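Inicio | Presupuestos | Laboratorio | Archivo | Sobre el autor

Este sitio utiliza cookies propias y de terceros para mejorar la experiencia de navegación. Si continúa navegando, se considera que acepta su uso.

Planificar la compra de pinzas manuales: notas de un ejercicio presupuestario

24/10/2018

Desde el mes de junio he tenido a mi cargo la preparación de la partida de equipamiento para la línea de manipulación doméstica del laboratorio Tormont. Varios lectores de este cuaderno, responsables de partidas semejantes en otros centros, me han solicitado que exponga los criterios seguidos. Lo hago a título personal y con la advertencia de que las condiciones de cada institución difieren, en particular en lo relativo a los plazos de contratación.

El objeto de la compra era un conjunto de pinzas de mano para registrar demostraciones de manipulación sobre mesa, con sus repuestos, sus soportes y el material de uso corriente. Quedaban fuera los brazos robóticos, que se tramitan por otra vía y con cargo a otro ejercicio. Esta separación, que en su momento me pareció una complicación administrativa, ha resultado conveniente: permitió discutir la herramienta de mano por sus propios méritos, sin que el precio del brazo absorbiera toda la atención de la mesa.

La primera versión del presupuesto contenía un error de planteamiento que asumo como propio. Habíamos calculado el número de pinzas a partir del número de operadores, una por persona. Majdi Geagea, responsable de las sesiones de registro, objetó que buena parte de las tareas previstas exigen las dos manos, y que la unidad de cálculo debía ser el puesto de trabajo, con dos pinzas por puesto y una de reserva compartida. La corrección elevó el pedido a 11 unidades y obligó a reducir otras líneas. Sigo considerando que fue la decisión más acertada de todo el proceso.

Se solicitaron ofertas a tres proveedores. Clemska presentó el precio unitario más bajo, con un plazo de entrega incompatible con el cierre del ejercicio. Pretorius ofrecía una pinza de construcción muy cuidada, pero vendía las almohadillas de los dedos únicamente como parte del conjunto completo de la mordaza. Rarnon, cuyo precio era intermedio, desglosaba cada pieza en su catálogo y aceptaba pedidos parciales de repuestos. El expediente se resolvió a favor de este último.

Conviene detenerse en la cuestión de los repuestos, que suele tratarse como un apéndice. Los dedos de una pinza son piezas de desgaste. Rozan el tablero, aprietan objetos de formas muy diversas y se desmontan con frecuencia para cambiar de material. Si el proveedor no los vende por separado, el coste real de la herramienta a dos años puede duplicar el precio de la oferta, y esa diferencia no aparece en ninguna tabla comparativa de las que circulan habitualmente. Nuestra oferta final incluye 69 pares de almohadillas, cifra que algunos compañeros juzgaron excesiva y que yo defendería de nuevo.
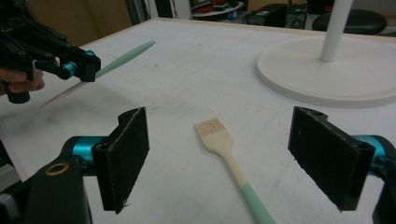

El segundo capítulo que suele quedar infradotado es el de los objetos. Una sesión de registro consume utensilios de cocina, recipientes, paños y herramientas pequeñas, y todo ello debe comprarse, almacenarse y reponerse. Destinamos a este concepto 300 euros por puesto. Recomiendo adquirir los utensilios por duplicado o triplicado y del mismo modelo, de forma que una rotura no interrumpa una serie ya comenzada. Recomiendo asimismo que la compra se haga en establecimientos ordinarios. Los catálogos de material técnico aplican a una simple espátula unos márgenes difíciles de justificar ante la intervención.

La silicona merece una mención aparte. Los utensilios flexibles ofrecen a las almohadillas una resistencia distinta de la que presentan la madera o el metal, y durante la fase de pruebas Ivan Bondarchuk pidió que toda pinza candidata se evaluase con ellos antes de emitir el informe técnico. Dicho requisito figuró en el pliego. Lo menciono porque dos de los tres proveedores nos preguntaron por qué se exigía, y porque la respuesta fue incorporada después a nuestras condiciones generales -- una cláusula de media línea que ha ahorrado bastante correspondencia.

En cuanto al mobiliario, optamos por no comprar mesas nuevas. El tablero se raya y se mancha con el uso, y no hallé argumento que justificase un gasto de renovación por ese motivo. Sí se reservaron 200 euros por puesto para iluminación y pequeñas adaptaciones. La luz influye de manera notable en la calidad de los registros, y una partida modesta en este capítulo rinde más que una ampliación equivalente en el capítulo informático.

Queda por tratar el tiempo de las personas, que no es equipamiento en sentido estricto pero condiciona cualquier plan de compras. Un puesto con dos pinzas requiere un operador formado, una persona que prepare los objetos entre tomas y alguien que revise los registros. Si la institución no puede cubrir esas funciones durante todo el año, es preferible adquirir menos puestos y escalonar el pedido. Nosotros fijamos dos entregas, la segunda condicionada a la utilización efectiva de la primera. El proveedor aceptó mantener el precio unitario en ambas, extremo que aconsejo negociar desde el inicio y dejar por escrito.

Respecto de la garantía, debo señalar un punto que no resolvimos de manera satisfactoria. Las condiciones de Rarnon cubren el cuerpo de la pinza y las articulaciones, y excluyen los dedos y la tornillería. Solicitamos que esta última quedara incluida y la petición fue denegada. Se ha creado por ello una pequeña dotación para tornillos y útiles de montaje, a cargo del presupuesto corriente. Majdi Geagea lleva el registro de consumo en una hoja compartida, y a final de ejercicio se decidirá si procede trasladar el gasto a la partida de equipamiento.

La segunda entrega se encuentra pendiente de autorización. El informe de utilización está redactado a falta de los anexos, y en cuanto sea aprobado publicaré en este cuaderno el modelo de tabla que empleamos para comparar las ofertas, con los precios omitidos y los coeficientes de desgaste que aplicó Ivan Bondarchuk. Quienes deseen recibirlo antes pueden solicitarlo mediante el formulario de contacto, indicando el centro al que pertenecen.

Entrada anterior | Entrada siguiente | Volver al archivo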